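Chapter 4
Shape, Size and Surface

In this chapter you will learn:
- how to name the faces, edges and corners of a solid
- how to tell a cube from other boxes
- how to find the area of the outside of a cube
- why the same cube can look different from different places

Before you start, you should be able to measure a length with a ruler and multiply whole numbers.

4.1 Solids on a table

Most of the things we handle each day are solids. A brick, a tin of beans and a bar of soap all take up space, and all of them have an outside that can be measured. In Chapter 3 we worked with flat shapes drawn on paper. In this chapter we pick things up, turn them round and look at them from more than one side.

We begin with the cube. A cube has six faces, and every face is a square of the same size. Two faces meet along an edge, and a cube has twelve of these. Three edges meet at each corner, or vertex, and there are eight corners in all.

It is hard to keep track of the faces of a plain cube. Once you have turned it over a few times, you can no longer say which face was on top when you began. Paint or a printed pattern gets round the problem. If one face is red and another has black squares on it, each can be called by its own name, and two people can talk about the same face without pointing. 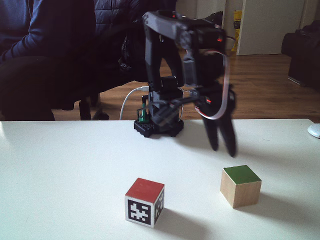 Fig. 4.1 Wooden cubes on a white table. The cube with the red top is turned so that one corner points towards the viewer.

Look at the red-topped cube in Fig. 4.1. Three of its faces can be seen: the top and two of the sides. The front marker is easy to make out, but the one on the right side is seen at a steep angle and looks much narrower. We know that the faces of a cube are all equal squares, so the difference comes from where we are looking, and the cube itself has not changed.

However you hold a cube, you can never see more than three of its faces at once. Try it with a dice or a sugar lump. Close one eye if you find that easier.

4.2 The area of the outside

Sarita Chauhan paints wooden cubes for a toy shop called Skerby. Each edge is 2 cm long, so one face has an area of 2 × 2 = 4 square centimetres. There are six faces, and the area of the whole outside is 6 × 4 = 24 square centimetres.

If she paints only the top, she covers 4 square centimetres of each cube. For an order of 2,000 cubes, that comes to 8,000 square centimetres of red paint. Painting all six faces would need six times as much - 48,000 square centimetres.

The outside area of a solid is called its surface area. For any cube, find the area of one face and multiply by six.

Activity 4A

Work with a partner. You will need a cube, a sheet of plain paper and a pencil.

1. Mark each face of the cube with a different letter.
2. Put the cube on the paper with one corner towards you. Write down the letters you can see.
3. Ask your partner, sitting opposite, to do the same.
4. Compare your lists. Which letter is on both, and which is on neither?

Keep your marked cube for section 4.3, where we unfold it into a net.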